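**Gondal baja de categoría: ¿y ahora qué?**

**flanco_izq**
Consumado. Con la derrota del sábado en casa nos vamos a Segunda después de 4 temporadas arriba. Abro hilo para hablar de la plantilla y del entrenador, que el otro ya va por insultos.

**tribuna3142**
Yo mantendría al míster. Llegó en marzo con el equipo hundido y sin poder fichar. En las últimas jornadas al menos competimos.

**viejagrada**
No estoy de acuerdo. Competir es sacar puntos, y contra Flukus y Zonine, los rivales directos, no sacamos ninguno. En el segundo tiempo contra Zonine jugamos con un solo delantero perdiendo 1-0.

**tribuna3142**
El otro delantero estaba lesionado. Mira la convocatoria antes de escribir.

**viejagrada**
Había un juvenil en el banquillo y no salió ni a calentar.

**flanco_izq**
A mí me preocupa más el dinero. En el campo éramos 3756 el sábado, y en Segunda vendrá la mitad – si Fliment no renueva en la camiseta, no sé con qué se paga a la gente.

**corner_corto**
Fliment tiene contrato un año más, lo dijo el club en verano. Otra cosa es que haya cláusula por descenso.

Cosas que yo haría ya:

1. Confirmar o echar al entrenador esta semana, sin esperar a junio.
2. Renovar al portero y a los dos centrales. El resto, a negociar.
3. Bajar el abono. No se puede cobrar lo mismo por ver Segunda.
4. Arreglar los vestuarios y renovar el material, toallas incluidas, que da pena. 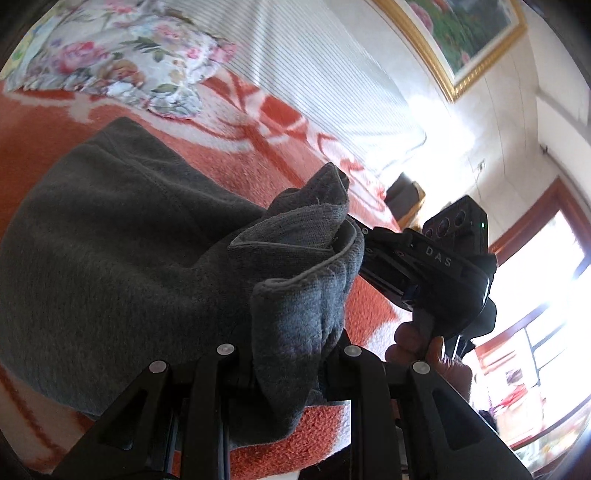 5. Subir a 3 juveniles con ficha del primer equipo.

**viejagrada**
El 3 y el 5, de acuerdo. El 2 no: los centrales son los que nos han bajado.

**tribuna3142**
Nos ha bajado no meter goles. Los centrales, los dos renovados.

**flanco_izq**
Lo del abono se lo pregunté por correo al club y me contestan que sale en junio. Si me dicen algo antes, lo pongo en este hilo.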